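The Vilela Evening Kit is for people who have decided to go without a drink for a while, or for good, and who find that the hours between knocking off work and going to bed are the hardest part of the day. Clementina Abreu put the first one together for her brother one May, out of whatever was in her cupboards, and we've been packing them at Mostus ever since (the box is sturdier now, and the handwriting is a good deal neater!).

Inside you'll find 20 sachets of our alcohol-free bitter cordial, a heavy tumbler, a pocket diary with a page for each evening, and a card with room for the phone numbers of people you'd be happy to ring. The cordial comes in two flavours, Koltside (grapefruit and gentian) and Vummont (sour cherry and clove), and you're welcome to mix them in the one box.

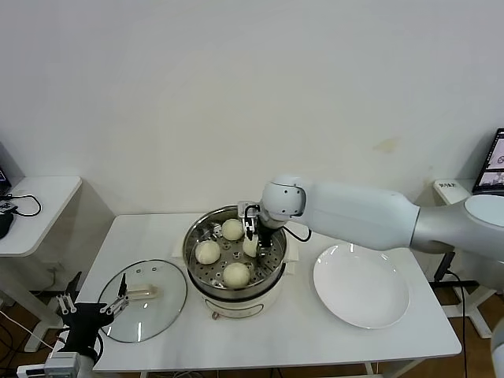 Cravings tend to be worse on an empty stomach, so the diary has a line at the top of every page for what you ate and when. Carolina Pinheiro, who wrote the pages, likes people to have a proper snack before the first sachet, and it needn't be anything clever. A few round buns on a steamer tray will do nicely, or toast, or last night's soup. Write it down, pour your cordial over plenty of ice, and see how you feel by 6.

One thing we'd ask you to take seriously: if you drink heavily every day, please talk to your doctor before you stop, as quitting suddenly can be dangerous. The kit is good company of an evening, but it isn't a treatment.

Refill packs are sold separately in the same two flavours. Keep sachets somewhere cool and dry, and use an opened one within 4 days, folded over and kept in the fridge.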